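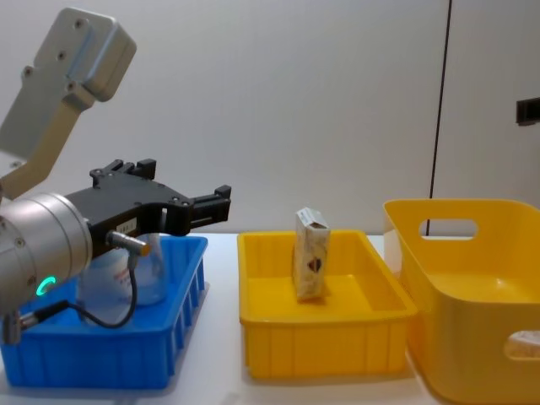

Wakbridge Evening Cycling Club | Kit Reviews

Odeo floor pump, 16 months in

Bought mine in May last year, $49 on sale. Still going, which is more than I can say for the last two. Quick write-up since people keep asking at the Thursday ride.

Base is wide and steel. Doesn't tip, even on gravel in the parking lot. Handle fine with gloves. Hose long enough to reach a bike in the stand, just. Wish it was longer.

Gauge is the weak spot. Reads a bit high under 40 psi so if you run gravel tires low, check with a separate gauge. On road tires I trust it. The numbers are small and gray on white, bad idea, bring your reading glasses.
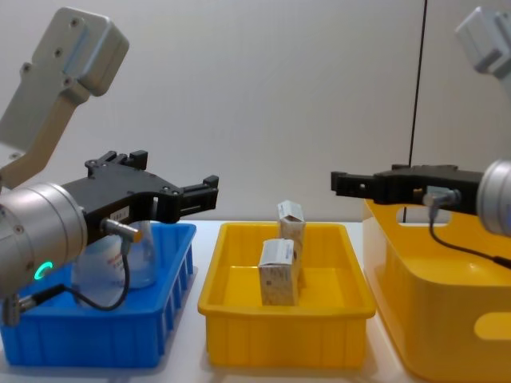
The head is the twist kind, not a lever. Takes a few goes to get used to. Once its on it stays on, but I did unscrew a valve core twice in the first month. Tighten your cores before you start. Presta only out of the box, the Schrader adapter comes in a little bag that I lost right away.

Spares: the Sisodia seal kit fits, part 2555. Swapped mine in the spring, ten minute job, bit of grease. The original seal had gone dry and squeaky.

Compared to the Pukumari: that one is lighter and looks nicer, but teh handle flexes and it takes more strokes to fill a wide tire. Would not swap.

Get the Odeo if you can find it under $60. Full price, I'd wait for a sale.

4 out of 5. Lost one for the gauge.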